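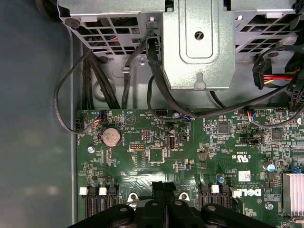
Fig. 4.1. Carte mère Dell dans son châssis, sous la cage métallique des disques.

Chapitre 4. Poser un processeur : ce que l'atelier apprend vraiment

Temps de lecture : 7 minutes
Dernière mise à jour : mardi 7 octobre 2025

Les brochures de clubs de robotique promettent volontiers « l'autonomie ». Le lecteur qui a suivi les chapitres précédents sait ce que nous pensons du mot. Le projet Bogdan, mené par les étudiants de deuxième année de l'atelier Tesen, servira ici de cas d'étude, parce que sa tâche tient en une ligne : amener un processeur au-dessus de son support et l'y déposer. Un technicien le fait sans y penser. Confiée à une pince, l'opération oblige à écrire tout ce que la main sait déjà.

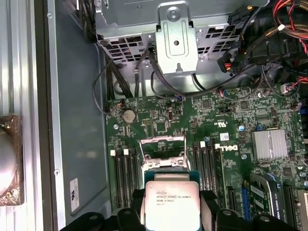
Le cahier des charges initial, rédigé en janvier, tenait sur 2 pages et ne parlait ni d'orientation ni d'effort. On y lisait que le robot « place le composant ». Placer comment ? Avec quelle tolérance ? Qui vérifie, et sur quel critère ? Dinesh Poduval, qui encadrait le groupe, a rendu le document couvert de points d'interrogation. La version suivante comptait 285 lignes et laissait encore de côté le levier.

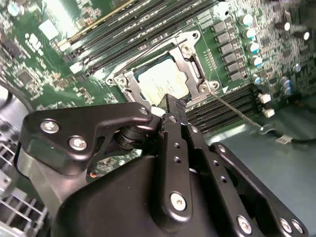
Fig. 4.2. Doigt de la pince près du support ; le processeur est entouré par le cadre métallique.

Méfions-nous aussi des chiffres. Le groupe a enregistré 1 607 essais, dont environ 700 classés « réussis » dans le rapport présenté au concours Brostutside. Réussis en quel sens ? Le rapport admet trois définitions, selon la section. Une puce posée de travers peut compter comme posée. Un essai interrompu par un étudiant inquiet disparaît du total. Nous ne reprochons pas au groupe d'avoir échoué souvent, nous lui reprochons un tableau qui ne permet pas de le savoir.

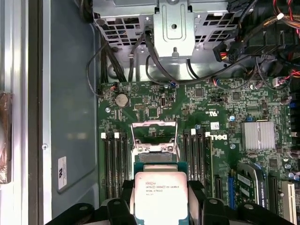 Ottmar Albers

Ce chapitre traite donc moins de la pince que de la preuve. La section 4.1 revient sur la prise et sur ce qu'une caméra placée près des doigts laisse voir ou cache. La section 4.2 décompose la descente vers le support. La section 4.3 compare deux journaux d'essais, celui de Bogdan et celui du club Skason, plus court et bien mieux tenu. Avant de poursuivre, rédigez votre propre définition d'une pose correcte et gardez-la : elle servira à l'exercice 4.3.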